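**Benmoussa** was a restaurant and brewpub in the Clinau district of Dorkton. It was opened by Abdelilah Bouzid and Youssra El Khatib in a former print shop on Brokovano Street, and it closed when the owners and the landlord could not agree on a new lease. At its largest it had 135 seats, including a covered patio at the rear.

## History

Bouzid had worked as a brewer and El Khatib as a pastry cook before they took over the ground floor of the print shop. The restaurant opened in April with a short menu and 3 house beers. Brewing was done in the back room, in 400-liter batches, and the tanks could be seen from the bar through a long window.

The first dining room held 80 people. In its second year the business expanded into the unit next door, which had been a shoe repair shop. The wall between the two was partly removed, and the new side was used for private parties and the Sunday-style brunch that was served every morning until 11:30.

## Building

The print shop is a two-story brick building with a flat roof. Its upper floor was never part of the restaurant and was rented separately throughout.
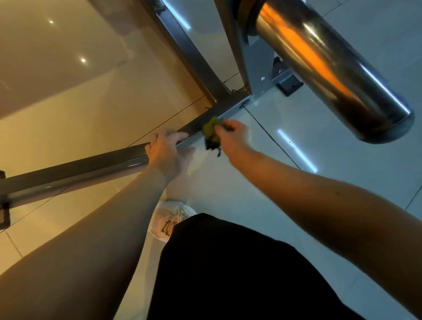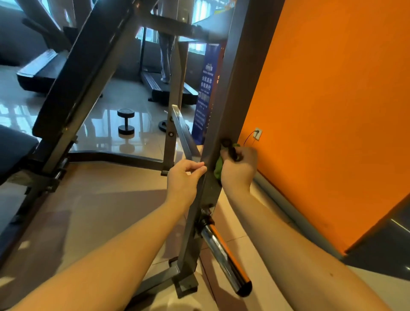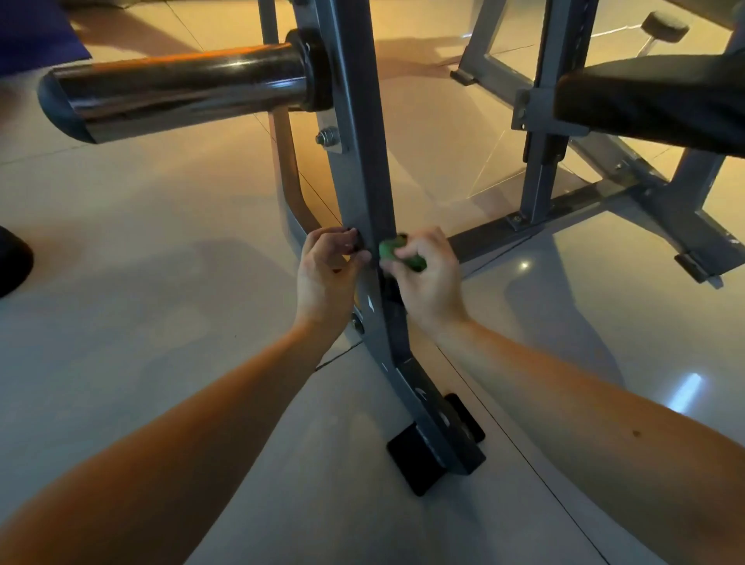
The ground floor kept its loading door on the alley side, and grain deliveries came in that way. The kitchen stood between the two dining rooms and served both through a single pass. El Khatib later described this layout as the main limit on the menu, as hot dishes for the patio had to be carried through the bar.

## Food and beer

The menu mixed Moroccan home cooking with standard pub dishes. Lamb shoulder with prunes, chickpea soup and a plate of small fried fish stayed on it from the first week to the last. Bread was baked on site, partly with spent grain from the brewery.

The regular beers were a pale lager, a brown ale and a wheat beer with orange peel. A dark beer made with dates was sold in winter. None of the beers were bottled.

## Closure

Talks over the lease went on for most of the final year. The owners asked for a longer term to cover the cost of new tanks, and the landlord offered a shorter one at a higher rent. The restaurant served its last dinner in January. The brewing equipment was sold to a buyer outside Dorkton, and the bar counter was left in place.

El Khatib went on to run a bakery in Clinau under her own name. The former dining rooms were divided again and let as two separate units.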